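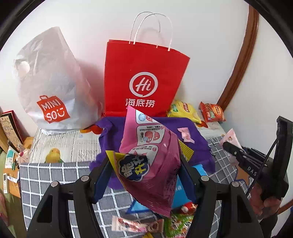 Gisela Lenz wrote to me after the last batch and asked whether I couldn't do a box with fewer crisps and more sweets, because her lot always fight over the sweets and leave the crisps till they go soft. Fair point, Gisela! So the new Wendham Snack Box has been rejigged, and I'm rather pleased with it.

If you haven't bought from me before, I do one thing, and it's snack parcels. I go round the Asian supermarkets and the little import places, come home with far too many carrier bags, tip everything out on the spare bed and start matching things up until each box feels right. The checked blanket is now known in our house as the packing floor. You get a proper jumble: small wrapped sweets, a bar or two, packets big enough to share and something with a lot of Chinese on the front that you'll have to open to find out about (half the fun, if you ask me).

The Wendham Snack Box
Price: £12
Pieces: 43, counting every little wrapped sweet
Postage: included within the UK
Goes out: within two working days

There's a bigger one too, called the Hurkmont, with 61 pieces. It's meant for offices and families with teenagers. I'd been putting it in the same size carton as the Wendham and sitting on the lid, so it now has a carton of its own from Gimora, and the packets arrive looking a good deal less squashed.

What's in mine?
I can't promise exact flavours. Stock changes every time I go shopping, and if a shop has run out of something I'll swap in the nearest thing I like as much. If you hate surprises, the Urio bag is the one for you — nine packets, the same nine every time, and the list is printed on the back.

Can you leave things out?
Yes, just put it in the order notes. No spicy, no seaweed, no gummies, whatever you like. For allergies please email me before you order. Plenty of the packets are labelled only in Chinese, and though I add an English sticker with the ingredients, I'd much sooner talk it through with you first. I pack everything in the one room, nuts included, so if it's a serious allergy I'm going to say no, sorry.

Gift wrapping
I can put the lot in a paper gift bag with twisted handles and tissue for a bit extra. Red is what most people choose. November gets silly, so order early if it's for Christmas.

Keep the box somewhere cool, especially if there's chocolate in it, and check the dates on the packets. I don't send out anything with less than two months left.

Page last updated May 10, 2018. The Hurkmont is back in stock from today.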